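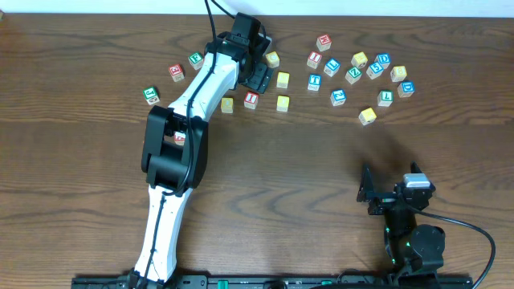 Early Learning Collections Forum > Care and Cataloging > Blocks, Puzzles and Small Parts
Reading time: 5 minutes

Topic: Alphabet blocks – describing individual pieces in the lending record

lonuscombe_collections wrote:
The Lonuscombe Lending Collection is revising its guidance on wooden alphabet blocks, and we would welcome the views of other member collections before the text is adopted. Our present record gives only a title, a shelf number and a general condition note. When a set is returned with pieces from another set mixed in, staff have very little to work from.

The draft guidance asks staff to spread the full set on a table under ordinary room light, with space between the pieces, and to record each block by the letter or number on top and by its color. The drawings on the sides would not be recorded. The set under discussion is held as record 1148. It consists of natural wood cubes with letters and numbers, the colors being red, blue, green and yellow.

Comments are requested on two matters: whether color should be part of the record, and whether the side drawings may safely be left out.

kasness_toyroom wrote:
Thank you for circulating the draft. Kasness has recorded color for its block sets since February and intends to continue. A letter alone does not identify a block, as the same letter may turn up in more than one color. Parents who report a missing piece also tend to mention the color first and the letter second.

We would suggest that the record state where the color appears. "Red I" could mean a red letter, a red border or both. Our own form has a separate field for each, which takes longer to fill in but has settled a number of disputes over returned sets.

R_Whitlow wrote:
I must respectfully disagree with the previous contributor. Two color fields for every cube is a considerable burden for a small collection. Ours is open 29 hours a week, and the desk is staffed by one person for most of that time. A letter and one color should be sufficient for an item that is, after all, intended to be handled by small children and replaced when worn.

I would also ask whether the blocks need to be spread out at all. We sort ours directly in the tray.

lonuscombe_collections wrote:
The point about staff time is noted. On the matter of spreading the blocks, our experience is that sorting in the tray leads to errors – a cube standing on the wrong face shows a side drawing where the reader expects a letter. On a table the cubes can be turned without disturbing their neighbors. Alphabetical rows are not required.

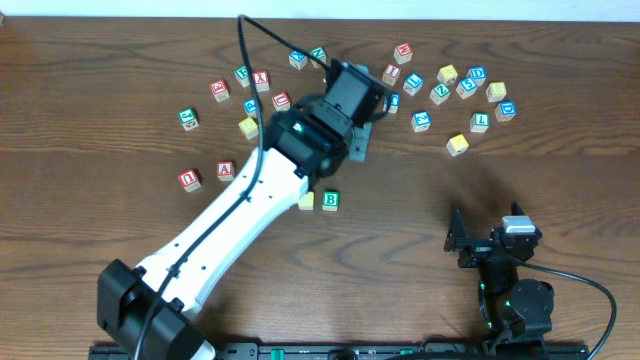
Record 1148, letter and number blocks. The red U and red A are in the lower row at left, with the green J above them.

bustamante_branch wrote:
The Bustamante branch supports the use of a table. We would add only that a strongly grained wooden top makes it harder to notice small chips on a natural wood cube, and a plain cloth may be preferable for condition checks. For simple identification the wood surface causes no difficulty, as the colors stand out well enough.

On the question of side drawings, we have no settled view. Could the Collections Desk state how clear the drawings are on this set?

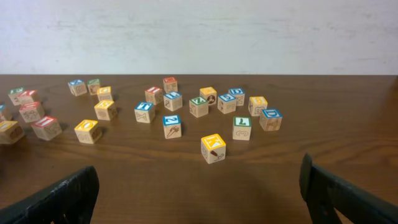
Posted by Esperanza Herrero, Collections Desk, Lonuscombe
July 1, 2024

I am replying on behalf of the Desk to the question from the Bustamante branch.

The drawings vary in how readily they can be named. On the blue-topped 2, the drawing at the front resembles an ice cream cone, and I would expect most staff to write the same words for it. The K is another matter. It has a blue letter on a yellow top, and the brown outline on its front could be taken for a kite or for a paintbrush. On the green-topped L there is a curved brown character that looks something like a 3, and I would hesitate to enter it as a numeral without turning the block.

The draft leaves the drawings out for this reason. A record in which one member of staff writes "kite" and the next writes "paintbrush" will suggest that a block has been exchanged when it has not. The letter and the border color can be read by anyone.

I should also correct a point in our opening message. The color on these tops forms a border around the printed character, and the character may be in a different color, as on the K. The contributor from Kasness was right to raise it. The revised draft will use the term "border color" throughout, with the color of the character as an optional entry.

kasness_toyroom wrote:
We are grateful for the correction. We do not agree, however, that uncertain drawings should be omitted. Where two sets by the same maker are on loan at once, the letter and border may be identical in both, and a drawing may be the only means of telling them apart. The Junano catalog allows a free note of up to 790 characters, which would be ample.
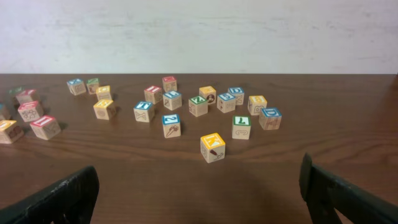 Yellow-bordered K, with the green-bordered L behind it to the right. The ice cream cone drawing is on the blue-bordered 2.

R_Whitlow wrote:
To my eye the drawing on the K is a kite or possibly a key, with a touch of red. That makes three readings in one thread, and I believe it supports the Desk's position. An alphabet block may be expected to show something beginning with its letter, which would favor either of mine over the paintbrush, but I would not want a replacement charge to rest on it.

I withdraw my objection to the table. I maintain my objection to a second color field, even as an option. Optional fields have a way of being treated as compulsory at the annual review.

bustamante_branch wrote:
May we propose a middle course? The drawing could be entered only where the staff member is certain of it, and left blank otherwise. For the present set this would give "ice cream cone" for the 2 and nothing for the K.

We also have a bone-like drawing on the side of the blue-bordered T to consider. We would leave that one blank as well.

kasness_toyroom wrote:
Kasness could accept that, provided that a blank is understood to mean "not certain" and is never read as "no drawing present." A short dash or the letters NC would serve.

lonuscombe_collections wrote:
The Desk will add NC to the list of permitted entries and will circulate the second draft as document 1362. The question of the optional color field remains open, and member collections are asked to reply in this thread. Sets now on loan need not be recalled. They may be recorded in the new form when they are next returned.

Related topics
Stacking cups: recording size marks
Removing crayon from unfinished wood
Replacement charges for single pieces
Drawstring bags or lidded trays for block sets
Numerals and letters shelved together – current practice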